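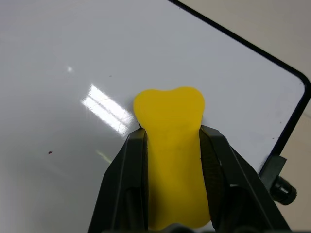 The yellow piece in the grip, over the white board.

I promised Joelle Hattar I would finally write down how I look after the gripper on our little arm, and it has only taken me since the spring to get around to it. So make yourself a coffee, this may ramble a bit.

The arm lives in the back room at Murmont, and I'm very fond of it (more than is sensible, my wife would say). Every 200 cycles I stop it and do the fingers. I wipe both gripping pads with a barely damp cloth, let them dry, and run a thumbnail along the texture to feel for anything stuck in there. Foam is the worst for this – it leaves crumbs you can't see until the grip starts to slide.

Then comes the squeeze test, my favorite part! I close on something soft and look at where it bulges. If both sides pinch in at the same height, I'm happy. If one side sits higher, I back off the finger screws, push the fingers home against their stops and tighten them again, a little on one and then a little on the other. It took me 3 tries last week, and two of those were my own impatience.

The shiny white board under it all is lovely to clean but it does throw the ceiling lights right back at the wrist camera. Tamer Azar suggested tilting the board a touch, and we'll try that once the new clamps from Semaan get here. Until then I dim the lights on one side and hope for the best.

Pads get swapped at 2000 cycles whether they look tired or not. I used to stretch them further, and I spent a whole November chasing a calibration fault that was only worn rubber. The new set is in the drawer under the bench, Joelle, behind the tape!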